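Grasp planner notes, part whatever

22 October 2021

Quick one before I lose the thread. Been heads down on the planner since lunch yesterday and if I don't write this up now I'll have forgotten why half the flags exist.

So. The pick-and-place stack, which we call Mindano for reasons that made sense in March. Three parts: perception node, planner, controller. Perception finds the tray and the cells. Planner picks a cell and a hand pose. Controller gets the arm there without hitting anything. Simple on the whiteboard.

The bug I've been chasing: planner times out on cells near the far corners. Not always. Maybe the same cell three times in a row, then fine, then again. Classic. I blamed the IK solver for two days. Wrote a long angry comment in the source about the IK solver. Comment is now deleted, sorry solver.

What was really happening: the collision checker was treating the tray dividers as one fat convex hull. Whole tray = one solid brick. So any pose with a fingertip below the rim was "in collision", and the only reason anything worked at all was the padding, which somebody (me) had set negative on one link months ago and never put back. Near cells squeaked through. Far cells didn't.

Fix was to split the tray mesh into its panels and load every divider as its own thin box. More shapes, slower checks, but now the free space inside a cell is really free. Planning got slower by a bit, then faster once I stopped checking the forearm against the dividers on every single step. The forearm is never going in a cell. Turned that pair off in the matrix and moved on.

Second thing, pregrasp pose. Old version came in with the fingers half closed, which looks tidy in the viewer and is terrible near a partition. New version opens the hand first, stops above the workspace, waits for a fresh detection, then plans the last stretch as a straight line. The waiting costs time. Don't care. Stale detections cost more.
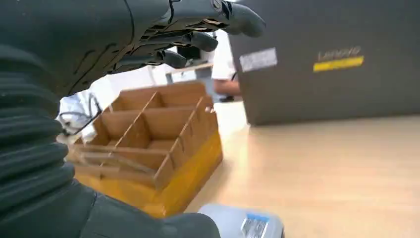

Hand open over the tray, wrist cam view. Lenovo box on the right is in the collision scene too.

On that box. Big, dark, matte, and the depth on it is bad in our setup, holes all over the point cloud. The octree kept deciding there was a gap in the middle and the planner kept trying to be clever and go thru it. I gave up on sensing it and put it in as a fixed box in the scene file with generous padding. Not elegant. If somebody moves it the scene file is a lie, so there's a check at startup now that compares the edge to what the camera sees and complains loudly if they don't match. Oona Kauppinen wrote that check in one afternoon and it has already caught me out twice.

People too. Anyone standing on the other side of the table shows up as a blob in the cloud, and a blob near the goal makes the planner give up with a useless error. I changed the error. It used to say "no solution". Now it says which object blocked the most samples. Should have done this first, would have saved me the whole IK detour.

Other stuff I touched:

Sample cap. Was unlimited with a time limit, which means results depend on how busy the machine is, which means you can't reproduce anything. Now capped at 2000 samples per query, fixed seed in test mode. Same input, same path. Lovely.

Replay tool. Takes a log and runs the planner against it offline with no arm attached. I had 13 failing queries saved up from the timeouts. After the divider fix, 11 of them solve. The other 2 still fail and I think they should: both want the wrist lower than the tray wall allows. Going to check by hand in the viewer before I claim that in front of anyone.

Segmentation of the cells. Still a bit shaky. The partition tops are bright under our lights and the rims come out nice and clean, but the closest corner of the tray tends to be blurry and half behind the wrist, so the line fit wanders. Right now I fit the grid from the far corners and extrapolate back. Works untill the tray is rotated a lot. The yellow on the outer wall is a decent cue and I'm not using it yet, that's next.

Config files. There were two copies of the joint limits, in different units, one in Tikkanen (the controller repo) and one in the planner. Guess how that went. There is now one copy, in radians, and the planner reads it from Tikkanen at launch. If you have a local override, delete it. Please.

Not done: regrasp when a finger touches a divider on the way in. At the moment the controller just stops and backs off along the same line. I want it to slide over a little and retry but that needs contact info from the fingers at a better rate than what I'm getting, and the driver is its own swamp.

Branch is divider-boxes, needs a rebase, tests pass on my machine. Someone please run the replay on theirs before I merge.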